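漫画书是怎么做出来的

你手里的一本漫画书，翻完可能只要一个下午。做出这本书，常常要用一年，甚至更久。这篇文章从头讲起，讲一个故事怎样从几行字变成一格一格的画，又怎样变成书店里的一本书。

为了讲得清楚，我们跟着一本书走一遍。这本书叫《Relten的灯塔》，由诺斯特德（Noststead）出版社出版，讲一个住在海边的女孩Relten和一座不亮的灯塔。书里还有一只会修东西的海鸥，名字叫Tran。

先写故事

很多人以为画漫画的人一坐下来就开始画。有的人确实这样做，不过多数长篇漫画是先写后画的。

作者先写一个很短的介绍，说清楚谁是主角，主角想要什么，遇到了什么麻烦。《Relten的灯塔》的介绍只有半页纸：灯塔不亮了，渔船晚上不敢出海，Relten想让灯塔重新亮起来，可是通往塔顶的楼梯断了。

介绍写好以后，作者把故事分成几章。这本书分成7章。每一章里发生什么事，都用几句话写下来。第三章原来写的是Relten去镇上找人帮忙，后来改成她先一个人试，试了没有成功，再去找人。改的原因是编辑觉得Relten太早求助，读者还没有看到她有多想做成这件事。

编辑是出版社里和作者一起工作的人。编辑会读稿子，提问题，指出哪里看不懂，哪里太慢，哪里前后对不上。编辑不替作者写，也不替作者画。

漫画的剧本

章节定下来以后，要写剧本。漫画剧本和作文不一样，它要写明每一页有几格，每一格里画什么，谁说了什么话。下面是第一章里的一小段：

第四页，第一格：夜里，海边。灯塔是黑的。
第四页，第二格：Relten趴在窗台上，往外看。
Relten：又没有亮。
第四页，第三格：Tran落在窗台上，嘴里叼着一颗螺丝。
Tran：你看的是灯，我看的是螺丝。

格子的数目会影响读的快慢。一页有很多小格，动作会显得一个接一个。一页只有一个大格，读者会停下来多看一会儿。作者要在写剧本的时候就想好哪里快，哪里慢。

还有一件事要提前想好，就是翻页。打开一本书，左右两页是同时看得见的，所以惊喜不能放在右边那一页，读者的眼睛会先溜过去。惊喜要放在翻页以后。第二章里灯塔的门忽然开了，这一格就放在翻过去的第一格。（这里说的是从左往右读的漫画。日本漫画大多从右往左读，左右正好反过来。）

画小草稿

剧本写完，开始画小草稿。小草稿很小，一张纸上可以画好几页。人物只是一个圆圈加几根线，房子是一个方块。它们只给作者和编辑看，好看不好看没有关系。

画小草稿是为了看清楚每一格放在哪里，人物站在左边还是右边，对话框有没有地方放。改一张小草稿只要几分钟，改一张画好的正稿要好几天，所以大的改动最好都在这时候做完。
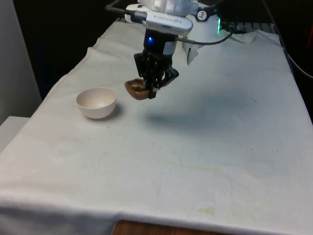
设计人物

在画小草稿的前后，作者会设计人物。主角要画很多遍：正面、侧面、背面，笑的时候，生气的时候，跑的时候。这些画排在一起，叫做人物设定图。

漫画里同一个人要出现几百次，每一次读者都要认得出来。作者会给人物一些好认的特点。Relten有一件太大的雨衣，袖子卷了三道。Tran的左翅膀上有一块深色的斑。作者在墙上贴着设定图，画到后面忘了斑在哪一边，抬头看一眼就知道。

有一个办法可以检查人物设计得好不好：把人物全部涂黑，只留下影子，看看还能不能分清谁是谁。高的、矮的、圆的、方的，头发翘起来的，戴帽子的，影子都不一样。如果两个人物的影子一模一样，就要改一改。

颜色也要定下来。Relten的雨衣是黄色的，海和天大多是蓝色和灰色，这样她站在很远的地方也能一眼看见。

铅笔稿

现在可以画真正的书页了。第一遍用铅笔，或者在电脑上用一种像铅笔的笔刷。铅笔稿要把背景、人物、表情都画完整，对话框的位置也要留出来。

很多作者画得比印出来的书大。纸大一些，手好活动，小地方也容易画清楚。印刷的时候缩小，线条会显得更整齐。

画铅笔稿的时候，作者常常要找参考。灯塔里面的楼梯是什么样的？海鸥收起翅膀站着的时候，脚在哪里？作者可以去看真的灯塔，可以翻书，也可以自己对着镜子做一个表情，再照着画。

勾线

铅笔稿得到编辑同意以后，就开始勾线。勾线是用黑色的墨水把要留下的线描一遍。等墨干了，再把铅笔的痕迹擦掉。用电脑画的人会新建一个图层，在上面勾线，最后把铅笔那一层关掉。

勾线的时候要决定线的粗细。离我们近的东西，线可以粗一点，远的东西，线可以细一点。这样画面就有了前后。

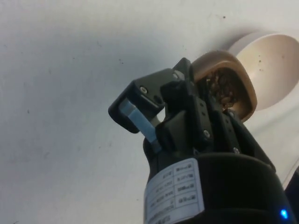 也有一些漫画不勾线，直接在铅笔稿上加颜色，看起来软软的。两种做法都可以，要看故事适合哪一种。《Relten的灯塔》勾了线，书里的夜景很多，黑色的墨水用得也多。

勾线有时候由另外一个人来做。美国的一些漫画杂志每个月都要出一期，一个人画不完，就分成几个人：一个人写，一个人画铅笔稿，一个人勾线，一个人上色，一个人写字。书的前几页会把他们的名字都印出来，你可以找找看。

上色

上色一般分两步。第一步叫铺底色，就是把每一块地方填上最基本的颜色：雨衣黄色，靴子红色，墙白色。第二步再加影子和光。

颜色还能告诉读者现在是什么时候。书里有几页讲灯塔很久以前的事，那几页全部用棕色和米色，没有蓝色。读者翻到那里，不用看文字也知道时间变了。

电脑屏幕上的颜色和纸上的颜色不完全一样。屏幕会发光，纸不会。同一种蓝色，印在纸上往往会暗一些。所以在正式印刷以前，出版社会先印几张样张，让作者看看颜色对不对。

写字和对话框

漫画里的字有专门的人负责，这份工作叫嵌字。字可以用手写，也可以用电脑字体。

对话框的形状有它的意思。圆圆的框是普通说话。边上有尖刺的框是大喊。像云一样的框，下面跟着几个小圆圈，是心里在想，没有说出来。虚线的框是小声说话。方方的框多半是旁白，也就是讲故事的人在说话。

还有一种字画在画面里，表示声音，叫拟声词。门关上是“砰”，水滴下来是“嗒”，海鸥落在铁皮屋顶上是“哐啷”。声音大，字就大。声音拖得很长，字也可以拉得很长。

对话框摆放的先后也要注意。先说的话放在上面或者左边，后说的话放在下面或者右边。如果放错了，读者就会先读到回答，再读到问题。

一个框里的字不能太多。作者写剧本时觉得很短的一句话，放进小格子里常常太长，只好再删。

检查

全部画完以后，要从头到尾检查几遍。有人专门看错别字。有人看画面有没有前后不一样的地方：上一格雨衣的扣子是扣着的，下一格怎么开了？杯子刚才在右手，现在怎么到了左手？

《Relten的灯塔》检查的时候，找到了40个需要改的地方，大部分很小。最大的一个在第五章，Tran的斑有两页都画到了右翅膀上，设定图就贴在墙上，还是画错了。

封面

封面往往不是最后才做的。书店和图书馆要提前决定订哪些书，它们需要先看到封面，所以有时候里面的画还没有画完，封面就已经定了。

作者一般会画好几个封面草图，让出版社选。好的封面从远处也能看清楚，书名要好认，还要让人大概知道这是一个什么样的故事。诺斯特德出版社的这本书有过10个草图，最后选的那一个，是Relten站在灯塔下面，抬头往上看，只看得见她的后背。

书脊也要设计。书脊就是书竖着放在书架上时露在外面的那一条。它很窄，上面要放下书名、作者名和出版社的标志。

印刷

文件送到印刷厂以后，书页不是一页一页单独印的。印刷厂用很大的纸，一面印上好几页，再折起来，裁开边，顺序就对了。你可以拿一张纸对折两次，在每一面写上页码，再打开来看，会发现数字有的是倒着的，位置也乱。这就是大纸上书页的样子。

彩色的画是用四种墨印出来的：青色、品红色、黄色和黑色。四种颜色的小点子挨在一起，眼睛就看成了各种各样的颜色。拿放大镜看一看漫画书的彩页，能看到这些小点。

折好的纸叫书帖。把书帖按顺序叠在一起，用线缝或者用胶粘，再包上封面，一本书就装订好了。这本书一共有337页，比较厚，所以是用线缝的，翻开时能放得平一些。

到书店去

书印好以后，先运到仓库，再送到书店和图书馆。出版社会定下一个日子，从这一天开始大家都可以买到，这一天叫出版日。很多书店会提前几天收到书，但是要等到出版日才摆出来。《Relten的灯塔》是2月出版的。

有的作者会在出版日前后去书店给读者签名，或者去学校讲自己是怎么画的。出版社也会办一些小活动。诺斯特德为这本书办过一次画画比赛，题目是“如果塔顶上住着别的动物”，收到的画里面猫头鹰最多。

自己试着做一本小漫画

不用等到长大，现在就可以做。下面是一个简单的做法，大约一个周末就能做完。

第一步，拿一张白纸，对折，再对折，再对折一次，打开以后会有八个小格。沿着中间的折痕剪一条口子，剪的时候请大人看着。

第二步，把纸折成一本小书。第一面是封面，最后一面是封底，中间有六页。

第三步，先别在小书上画。另外拿一张纸，写下你的主角是谁，想要什么，碰到了什么麻烦。三句话就够。

第四步，画小草稿，一页一个小方块，用圆圈和线代替人物。

第五步，用铅笔在小书上轻轻地画，把写字的地方空出来。先写字，再画框。先画框的话，字常常挤不下。

第六步，用黑色的笔勾线，等墨干了再擦铅笔。

第七步，上色，写上书名和你的名字。

如果不知道画什么，可以从家里的一样东西开始想，比如一只总是少一只的袜子，或者一把不肯打开的雨伞。给它一张脸，再给它一个麻烦。

几个词

分镜：把故事分成一格一格，安排每一格画什么。
格子：漫画里的一个画面。格子和格子中间的空白叫格间。
跨页：一幅画占了左右两页。
出血：画一直画到纸的边上，没有留白边。印的时候要多画出一点，裁掉以后才不会露出白边。
样张：正式印刷以前，先印出来检查的纸。
连载：故事分成很多次，一次一次登出来。后来合成一本书，叫单行本。

本文刊登在Plultent儿童阅读网，更新日期：19年6月11日。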